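Wood Table Care: Your Questions Answered

We love a wooden table at Plodier, and we love hearing from people who have just brought one home. These are the questions that land in our inbox most often. If yours is missing, write to us and we'll add it!

Which way should I wipe?
Always with the grain. Get down low near a window and you'll see which way the lines run. A soft cotton cloth, barely damp, does the everyday job beautifully, followed by a dry one.

Can I use dish soap?
Yes, a drop or two in a bowl of lukewarm water. Skip anything with bleach or ammonia, and please skip the scouring powder (we've seen the results, and they take a weekend to put right).

How often does an oiled top need fresh oil?
Twice a year suits most kitchens. We do ours in November, before the heating dries everything out, and again in spring. A desk that never sees a hot pan can easily go a full year.

What sandpaper do I need for a refresh?
Start at 80 grit only if the old finish is in bad shape. For a tired but healthy top, 300 is plenty between coats, and if you want that silky feel under your hand, finish with 600. Use a block, keep your strokes long, and vacuum up the dust before you open the oil.

Help, I have a white ring!
White rings are usually moisture caught in the finish, and they often come out. Lay a clean, dry cotton cloth over the ring and pass a warm iron (no steam) across it for a few seconds at a time, lifting to check as you go. Dark rings have gone deeper and generally need sanding.

Will the color change?
It will, and it's one of the best things about wood! Pale tops tend to warm up with daylight. Move your lamps and bowls now and then so the color develops evenly.

Do I have to seal the edges too?
Please do. The end grain drinks up oil, so give it an extra coat and go back after 90 minutes to wipe off whatever is still sitting on the surface.

What does a straight, fine grain look like on a full tabletop?
It's calm and even, and we think it looks gorgeous in a warm shade.

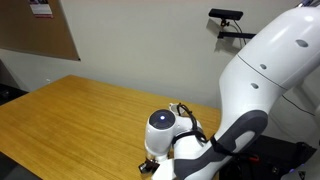 Honey-orange tabletop with fine, straight grain running on the diagonal.

Can I push my table right up against the wall?
Sure, just leave a finger's width so the wood can move with the seasons and you can get a cloth down the back.

Where do I put the oily rags?
Spread them flat outdoors, away from anything that burns, until they're completely dry and stiff. Never ball them up in the trash, as they can heat up and catch fire without a spark.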